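Notes on the Menia Parody Page 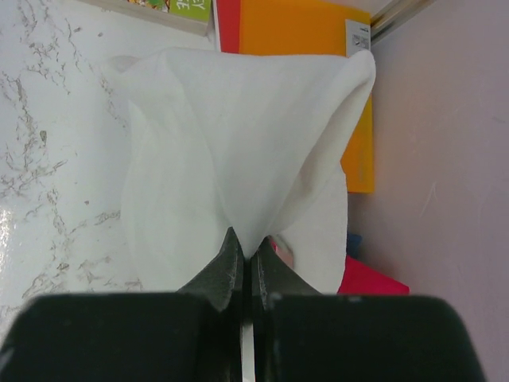 White cloth in the gripper, folds hanging to both sides.

October 13, 2024

Mallo is a satire site covering politics in Menia. In August it ran a parody of the Treltska budget hearing, written as a transcript. The mayor's office bids on its own parking meters and loses to a vending machine.

The piece is 3000 words long and would work at half that. The format holds up: short turns, flat stage directions, no narrator. Two of the jokes depend on the Krajčí bypass vote, so readers outside the district will miss them.

My main objection is labeling. The word "satire" appears only in the footer, in small gray type. Shared links drop the footer. I saw the vending machine line quoted as fact in two comment threads.

A tag in the headline would fix this. It costs the joke very little, and the link preview would carry it.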